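# plikedby-kitchen: gripper comparison in simulation

Data and scripts from the Plikedby gripper trials, kitchen set.

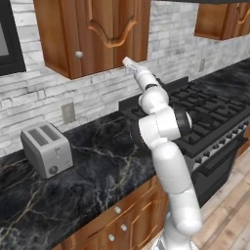
*White arm, gripper closed, close to the underside of the upper cabinet. Simulated.*

## What is in this repository

Simulated runs of one arm with 2 grippers, called Sukska and Wegener throughout. Sukska is a slim parallel gripper with short fingers. Wegener is wider, opens further and weighs more. Both were modelled from our own measurements of the parts on the bench at Disinwood, so treat the masses as ours and not as data sheet values.

We wanted to know which of the two to fit for cupboard and worktop tasks before spending bench time on either. The set holds 3,502 runs. Each one is a single attempt at a single task, saved whether it succeeded or failed.

Nipon Khunthong built the scenes and the controllers. Jailson Sales wrote the scoring and the plotting scripts. Questions about collision settings should go to Nipon, and anything about the numbers in `results/` to Jailson.

## Tasks

| Task | Short name | Ends when |
|---|---|---|
| Reach under upper cabinet | `reach_upper` | fingertips hold position at the target |
| Open upper cabinet door | `open_upper` | door passes the set angle |
| Open lower drawer | `open_drawer` | drawer passes the set distance |
| Turn range knob | `turn_knob` | knob passes the set angle |
| Push toaster back | `push_toaster` | toaster is inside the marked area |

Any run that has not finished after 300 control steps is stopped and marked as a timeout. Timeouts count as failures in all the tables.

`reach_upper` involves no grasp. The gripper stays closed from start to finish. We kept it in the set as a check on clearance, as the longer body of Wegener changes which poses the arm can hold beneath the cabinet.

## Scenes

There are 72 scene variants. The kitchen fittings keep their general arrangement and the variants change surface materials, lighting, the arm's starting pose and the exact place of the toaster. Cabinet knobs are small and round in every variant. Bar handles are planned but not included.

Variants are split by number, not by run, so no kitchen appears in both the tuning part and the test part. Please keep to this split if you report results. Our first version mixed them and the scores for `turn_knob` looked far better than they should have.

## Folder layout

```
scenes/ scene files, one folder per variant
grippers/ sukska/ and wegener/, mesh and joint limits
runs/ joint positions, gripper state, contacts
renders/ still images from the fixed camera
results/ summary tables
scripts/ replay, scoring, plots
```

Not every run has renders. We saved stills for the runs we looked at by hand and for a small share of the rest.

## Run file fields

- `variant`: scene variant number
- `gripper`: `sukska` or `wegener`
- `task`: short name from the table above
- `q`: joint positions, radians
- `grip`: finger opening, metres, where zero is fully closed
- `contacts`: pairs of touching bodies at each step
- `outcome`: `success`, `fail`, `timeout` or `collision`

Positions are in metres in the arm's base frame. The z axis points up. Older files used the room frame, and `scripts/convert_old.py` will convert them if you still have a copy.

## Replaying a run

```
python scripts/replay.py --run runs/reach_upper/<run>.npz
python scripts/score.py --task open_drawer --gripper wegener
```

Replay sets the joints directly from the file. It does not step the physics again, so contact forces are not shown. Add `--physics` to step it properly, but expect small differences near the end of long runs.

## What we found

Sukska did better on `reach_upper` and `turn_knob`. The shorter body leaves more room beneath the cabinet, and the narrow fingers fit between neighbouring range knobs without touching them.

Wegener did better on `open_drawer`, mostly through fewer slips off the round knob. It was also steadier on `push_toaster`, though there the gap was small and moved with the friction setting.

On `open_upper` we could not separate them. Most failures came from the arm running out of wrist travel halfway through the door swing, and that happened with either gripper. A different base position would probably help more than a different gripper.

We are fitting Sukska first.

## Known problems

- Fingertip friction is one fixed value per gripper. Real pads wear, and ours on the bench already grip differently from each other.
- Cabinet doors have no catch in the simulation, so they open too easily at the start of the swing.
- The range knobs turn freely. There is no push-to-turn.
- The toaster slides as one solid body and its lever does not move.
- Some `collision` outcomes are grazes against the cabinet underside that a person would let pass. The threshold is in `scripts/score.py` near the top.
- Cable routing is not modelled. Wegener has the thicker cable, so its wrist limits here are generous.

## Changes

**November**: base frame used everywhere, scene split fixed, timeouts now counted as failures.

**Before that**: first internal copy, Sukska only.

Bench runs at Disinwood will go in a separate repository with the same field names. The `contacts` field will be empty there, as the bench arm has no contact sensing.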